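Runoff rules for the Irkville council race, can someone explain

Started by pellworth, 6:42 am
Board: Local and State Politics

pellworth
I moved to Irkville in the spring and I'm trying to make sense of the August ballot. There are five people running for the at-large council seat. My neighbor says the top two go to a second round no matter what. The city page says a candidate can win outright in the first round. Which is it? And does the second round happen on the same day as the school board vote or separately?

dunmore_k
Your neighbor is remembering the old charter. It changed after the last revision. If someone gets more than half the votes in the first round, it's over. If not, the top two go to a runoff. The runoff is on the same ballot as the school board.

hattiebee
Correct, with one catch. More than half of votes cast for that seat. If you leave the line blank you aren't counted in the total. People get this wrong every time and then complain that the math doesn't add up.

pellworth
Thanks, both. So a blank is the same as staying home, as far as that seat goes.

hattiebee
For that seat, yes.

quarrystreet
I want to say something for the old system. With five candidates and no automatic second round, the one with the most yard signs has a real shot at ending it in August, when half the town is at the lake. Turnout in the first round is always lower. I would take two rounds every time.

dunmore_k
With five candidates it's hard to get past half. I don't see it happening this year. Last time the leader was well short.

quarrystreet
Last time there was no incumbent. This time there is, and she has the firefighters and the teachers behind her.

dunmore_k
She has the firefighters. The teachers haven't endorsed anyone. I went to their candidate night and they said they would wait for the runoff if there is one.

quarrystreet
OK, I stand corrected on the teachers. My point about turnout is the same.

morrow_lane
What are people's views on the candidates themselves? I know the incumbent and I know Azadeh Kermani from the library board. The other three are just names to me.

hattiebee
Kermani is running mostly on the Kirnus bus line. The county wants to cut the evening runs and she wants the city to pay the difference. She had a handout at the market with the costs on it and I thought it was clear. She also wants council meetings moved to 7 pm so people who work days can come.

As for the other three, one is a landlord who wants the rental inspection fee dropped. One wants to merge our police with Triltberg's. The last one I couldn't tell you. He has a sign on the highway and that's all I have seen.

oldmillroad
The merger guy has a better case than people give him credit for. Triltberg and Irkville already share dispatch. We pay for two chiefs, two evidence rooms and two sets of everything for towns you can walk between.

dunmore_k
And when Triltberg wants the night car on their side of the creek, who decides? They have more people than we do. We would be outvoted on every joint board. I lived there for years and I like the place, but they look after themselves first.

oldmillroad
You write it into the agreement. Other towns have done it. The fire departments already have a mutual aid deal and nobody here objects to that.

dunmore_k
Mutual aid means they come when we call and go home after. A merged department is a different animal. Once you sell your cars and let your chief go you can't get them back.

morrow_lane
I'm with dunmore on this one, but I'd like to hear it argued in person. Is there a forum coming up with all five?

hattiebee
There's one at the Kashyap Hall. 200 seats and they fill up. Doors open at 6 pm and the candidates start half an hour later. You write your question on a card and the moderator picks.

quarrystreet
The moderator picks the easy ones.

hattiebee
I've been the one sorting those cards. We take out duplicates and anything that is just an insult. Everything else goes in the box.

quarrystreet
Then I got unlucky three times in a row. Fine.

pellworth
Back to the mechanics if that's all right. Who does the counting? Where I lived before, it was all done at the county. Someone at work told me Irkville counts its own.

dunmore_k
Paper ballots, scanned at the precinct. The totals go to the city clerk that night, and the county certifies later. The council seat in the last election had 3,337 ballots in the first round, so it's not a long night. Results were up on the clerk's page before 10 pm.

oldmillroad
They were up, and then the page went down, and then they were up again with the precincts in a different order. Half my street thought the numbers had changed. They hadn't.

hattiebee
That was the web page and had nothing to do with the count. The results tape from each scanner gets posted on the door at the precinct, and you can go and read it. I did, at two of them, and they matched the page.

quarrystreet
The city should still put money into that office. The clerk has been asking for new equipment in every budget I can remember and gets told to wait. Then we spend on the planters downtown.

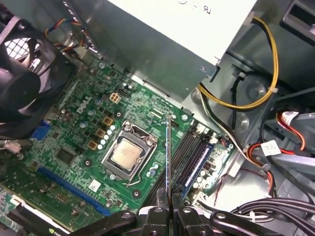 I don't have anything against planters. But if I had to pick between flowers and a clerk's office that can keep a page up on election night, I know which one I'd fund. Ask all five about it at the forum and see who has read the budget.

dunmore_k
The planters came out of the downtown improvement money. State law says it can't be spent on the clerk. It isn't one or the other.

quarrystreet
Part of it did. The watering contract is general fund. Look at the public works section, it has its own line.

dunmore_k
I just looked and you're right, the watering is general fund. It's small, but it's there.

morrow_lane
I'm going to write a card on this. "Would you fund the clerk's equipment request, and what would you cut to do it." Does that pass the sorting, hattiebee?

hattiebee
It passes. Keep it to one question per card or it gets set aside. Print, please, some of the handwriting is hopeless.

pellworth
Last one from me. Can I still register at my new address, or do I have to vote at the old one?

dunmore_k
You can register at the clerk's counter until they close for the day, two weeks before the first round. Bring something with your Irkville address on it. A lease or a utility bill is fine. If you miss that, you can't vote in August, but you can still register in time for the runoff.

oldmillroad
If there is a runoff.

hattiebee
The school board is on that ballot either way, so register regardless.

pellworth
Will do. I have the lease. I'll go on my lunch break.

morrow_lane
The counter closes from noon to 1 pm, so go before or after.

pellworth
Good to know. I'll go at 8.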